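July

Woke at 4 again. Lay there until it was light and then got up and made tea, because the nurse says not to lie in bed fighting it. She says if I'm awake for more than a while I should get up, do something dull and go back when I feel heavy. I did the ironing. I went back at 6 and slept until the alarm, which felt worse than not sleeping at all.

Day 18 on the tablets. I am writing this down every day as I was asked to, and also because I can't remember from one week to the next how I was. When Dr Kaimal asked me last time whether my mornings had got any better I had no idea what to say. I said "a bit", and she wrote that down, and then I worried all the way home that I'd told her something untrue.

So, mornings. Today: heavy until 11, then all right. Dry mouth. No headache. Ate toast, which is more than yesterday.

Rang the surgery at 8 to sort out the repeat prescription. Was in the queue for a long time. The woman on the desk said it had gone to the wrong chemist, the one on Besville Road that I used when I was at the old flat, and she would send it over again but it would take 2 working days. I have enough to last. I used to get upset about this sort of thing and today I just said thank you and wrote it on the calendar. I don't know if that's the tablets or if I'm tired.

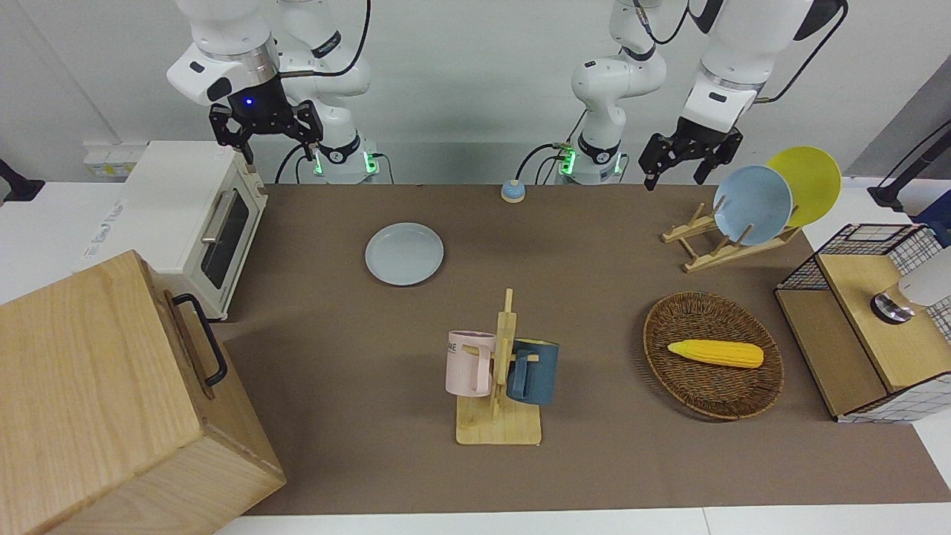

Rosaire rang at lunch. He had been to see Mum's solicitor about the house and there is more to sign. He offered to bring the forms round and sit with me while I did them, and I said I'd prefer the post. Afterwards I thought that was unkind. He lost her too. He was the one who drove to Cumby every other weekend for 2 years and did her shopping, and I was the one who rang. I've said sorry to him for that before and he tells me to stop.

I haven't told him about the tablets. I meant to today. I had the sentence ready, and then he started on about the boiler at the house and whether to have it looked at before it goes on the market, and it went past. I don't think he'd mind. He might be a bit quiet about it. Dad wouldn't have had it in the house, and some of that has stuck to both of us. When Auntie was in hospital with her nerves, as they called it, we were told she was at the seaside. I was 9 and I was cross that she hadn't brought us any rock.

I told Sowmya at work, back in the spring, before I'd even been to the doctor. She is the only one there who knows. (No relation to Dr Kaimal, as far as either of them can tell, though I did ask.) She said she'd had the same ones after her second baby and that the first three weeks were the worst of it. I keep holding on to that. Three weeks is nearly up.

Walk after lunch. Down to the Mavromatis bakery and back by the canal. I bought a cheese pasty and ate half on the bench. It was warm and there were children throwing bread, though there's a sign up asking people not to. I felt flat on the way there and a bit less flat coming back. The group leaflet says to give the day a score out of ten before and after going out. I gave it a 3 and then a 5.

Didn't go in the church. I've stopped in there a few times since the funeral and I always come out worse. 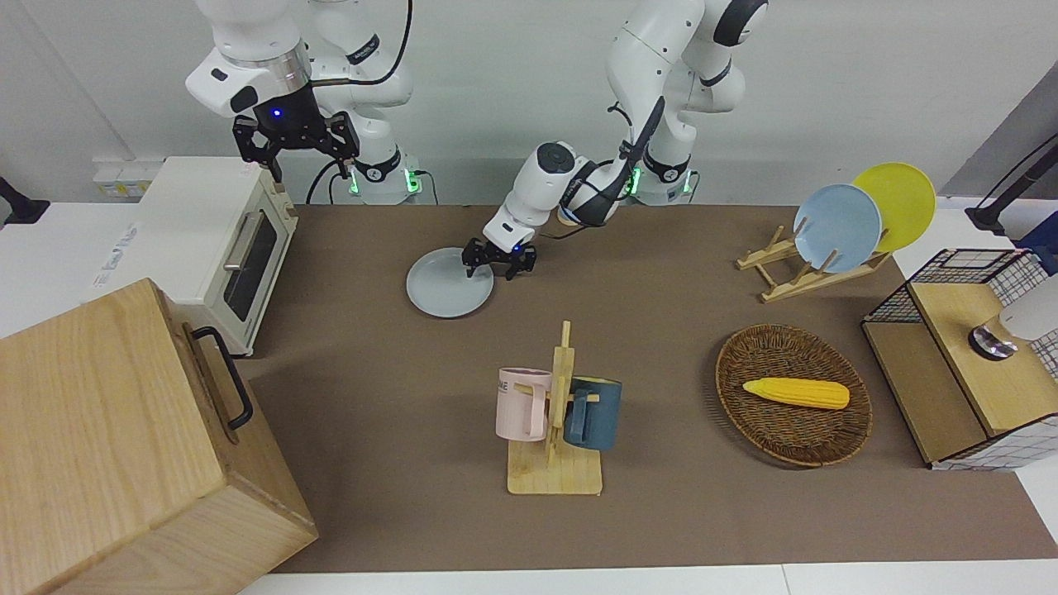

The group was in the afternoon. It's in the upstairs room at the Lirnow Centre, the one with the radiators that are on all year. I nearly didn't go. I sat in the car park with the engine off and told myself I could leave after the first half, and then stayed for all of it. I've done the same each time so far.

It was about sleep and worry this time. We were asked to write down what goes round our heads at night and then say which of it we could do something about in the morning. Mine were: the house, money, Rosaire, whether Mum was in pain at the end and didn't say. The first three went on one side and the last went on the other. The leader didn't try to make me feel better about it. She said some things stay on that side of the page and we'd talk in a later week about what to do with them.

A man who hasn't spoken before said he'd been off work for 125 days and had counted every one. He said his wife had told people he had a bad back. After that quite a few of us talked. One woman said she'd done the same and told her own sister it was glandular fever. I said I hadn't told my brother. It was the first thing I've said there apart from my name. My face went hot but it was all right.

Drove home the long way to miss the roadworks. Sat down to do the forms for the bank and did none of them. Had soup.

I wrote out one of the things from the group handout, as I keep losing the handout itself. It's laid out as questions people ask, and this was the one I wanted.
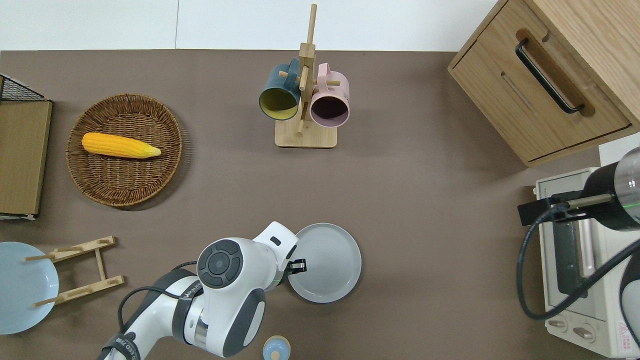
What should I do if I miss a dose?

Check the leaflet that came with your tablets, as the advice is different for different ones, and ring your pharmacist if it isn't clear. Don't take a double dose to make up for the one you missed, and don't stop taking them without talking to your doctor first, even if you are feeling well.

I've put it inside the cupboard door next to the tea. I missed one last week and got into a state over it, and all I needed to do was ring the chemist.

Evening. Watched half of a programme about a couple doing up a barn and turned it off. Rang no one. Put the tablets out for the morning with a glass next to them. I've got one of the little boxes with the days on but I fill it wrong, so the glass is easier.

I've decided to tell Rosaire when the forms are done. I'll ask him to come round after all and we can do it then, at the kitchen table. I've sent him a text to say don't post them. He sent back a thumb.

Score for the day: 5. In bed at 10, phone left downstairs.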